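Impressions notebook, Lindwood annexe
June 15, 2018
Job 2536, footwear casting in wet ground, Batch 2

Right, so picking up from where I left it in the last entry, which was me with mud up to both elbows and a bucket of casting stone going off before I'd got anywhere near the print. Batch 2 is the same question asked properly: does the Grilard stone hold fine detail in cold, soggy clay well enough that we can stop ordering the old stuff, and does it matter whether we mix it in the bag or in the bucket?

Out to the Folotstead paddock first thing. Frost on the high side, slop on the low side, perfect really. I used the pair of test gumboots and the pair of test runners (the ones with the deliberate cuts in the tread, keep them out of the lost property box PLEASE, they were in there again). Walked the low side in a straight line at a normal pace, then again carrying the sandbag. The sandbag prints are a good deal deeper at the heel and I reckon they're a fairer stand-in for somebody lugging a stolen generator than me strolling along with my hands in my pockets.

Photographed everything before I touched it. Scale in, tripod square over the print, oblique light from each side, the whole routine. The low sun did half the work for me. Note for anyone using the cable release: the plug is loose again and you have to hold it in with your thumb.

Bag mix went first. 900 grams of stone, water from the jerry can, squash it about until it feels like pancake batter. The Grilard takes longer to come together than the old stone and for a while you think you've underdone the water. Don't add more! I did on the first one, and it ran off the toe end and made a lovely cast of the grass. After that I just kept kneading and it came good every time. There's a point where it goes from gritty to silky quite suddenly and that's when to pour.

I poured from beside the print onto the back of the spoon, low down, and let it flow across. The cuts in the runner tread are only shallow and I wanted to know whether the flow would knock the edges over. Two of the clay ridges did slump a bit on the heaviest print, but they had a sag in them already in the photos, so I'm not blaming the stone.

Bucket mix was a pain. Fine on the bench, miserable in a paddock. You end up with more than you need, it starts thickening while you're still faffing with the second print, and the last pour is always lumpy. Lumps mean bubbles, bubbles mean little beads all over the cast, and little beads are exactly what a defence expert will ring up and ask about. I can explain a bead. I'd still prefer not to have to.
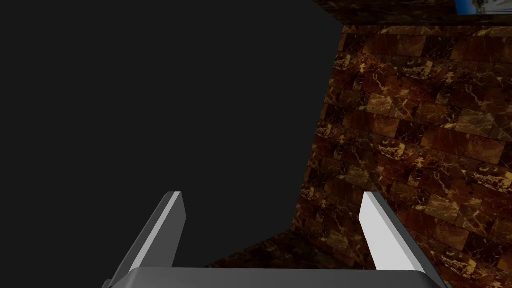 Anyway, while those were setting I had a go at the standing-water problem. There's a dip near the gate that never drains, and I put a gumboot print in the bottom of it with water over the top. The manual says sift dry stone through the water until the surface is covered and then pour a normal mix over it. I built a little wall around it out of the aluminium strip so the mix would stay put. Sifting went beautifully until the breeze got up, at which point a fair bit of it went down my front. Took the overalls off at the gate and shook them out. Dust mask on for sifting, next time, even outdoors. I had it in my pocket the entire time, which is not where it does any good.

I left the water cast in a lot longer than the others. It was cold enough that I couldn't feel any warmth coming off it at all for ages, and normally that's how I judge it (back of the hand, bit of warmth, then wait for it to go away again). So I gave it until after lunch. When I scratched it with the pen cap it squeaked, and I took that as a yes.

Lifting. All the bag-mix casts came up in one piece. I dug down beside each one and got my fingers underneath, no prising at the edges. One bucket cast cracked clean through the arch as I turned it over, and I'd say that's my fault for pouring it thin to make the mix go round. It's still usable, both halves go together snugly, but I've recorded it as broken and it stays recorded as broken. Initials, job number and a north arrow scratched in the back of each before they'd gone fully hard. I did forget the arrow on the first gumboot one and had to work it out from the photos, so it has the arrow in marker with a note saying why.

Didn't brush any mud off in the field, and neither should you. They all came home in cardboard with the dirt on. Absolutely no plastic, they sweat.

Back at Lindwood by mid-afternoon. Casts are on the open racks in room 231, lower shelf, tread side up. They want at least two days before anybody washes them. I've put a sign on the rack because last month somebody very keen rinsed one overnight job under the tap and took a brand logo off with it. If the heater in 231 is running, turn it down, we don't want them drying fast on the outside and crumbly in the middle. 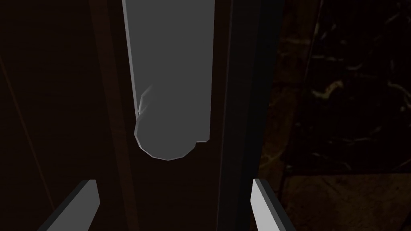

Rendered view: grey bar, rounded end at the bottom, small notch low on the right.

Comparison side, very early. I know I shouldn't be looking before they're washed, but I had a squiz at the two cleanest runner casts with the torch anyway. On the bag-mix one I could pick up the long cut across the ball of the foot and the little nick by the pivot point, even with dirt in the grooves. On the bucket one I could see the long cut and was talking myself into the nick. That's an impression (ha) and not a result. The result gets done after washing, by whoever hasn't seen the shoes, against the test prints in the drawer. It can't be me, I made the cuts.

Something I want to sort out before the next batch is how we score detail. At the moment the form says good, fair or poor, and my fair is clearly not the same as the night shift's fair. I went back over the Batch 1 sheets and the same cast has been given good by one person and poor by the next. What I'd like is a plain list of the features we put in the shoes, with a yes/no/can't tell against each one. Boring to fill in but at least we'd be arguing about the same thing. I'll draft it and leave it on the bench for people to scribble on.

The Vaněk drying cabinet: still making the noise. It isn't in use for this job, but since I was in there I had the back off and there was a wodge of lint round the fan. Cleared that, and the noise is now a different noise. Somebody braver than me can ring for a service. The temperature readout seems fine against the bench thermometer so I haven't tagged it out.

Costs, because I'll be asked. The Grilard comes in bigger tubs and we'd have to bag it ourselves, so there's staff time in it. Against that, the pre-weighed bags of the old stone keep arriving with split seams and the damp gets in, and we bin a fair few. I don't have a proper comparison and I'm not going to make one up in a notebook. Will go through the order book when it's raining.

Storage of the opened tub: lid on tight, tape round the lid, date opened on the side in marker. It's under the sink bench for now and I don't love that. If there's room in the dry store, it should move.

Things I stuffed up, for the record:
Extra water in the first bag mix, cast kept and marked as such.
North arrow missed on one gumboot cast, fixed from photos.
Mask in pocket.
Left the good trowel at the Folotstead gate. It's the one with the green tape. If you're going out that way, have a look on the left-hand post.

Next up. Wash and photograph this batch once the two days are done, soft brush and potassium sulphate soak for the ones with clay really stuck in, plain water for the others. Then blind comparison. Batch 3 will be sand, probably down at the creek where it's loose, and I want to try the fixative spray on half the prints first, sprayed up and allowed to drift down so it doesn't blast the surface. I'd like that done before July, when the paddock turns into a lake and the creek turns into part of the paddock.

Also we are nearly out of aluminium strip. I've written it on the board. The gumboots are upside down on the pegs by the back door, still muddy, leave them for me and I'll hose them off in the morning.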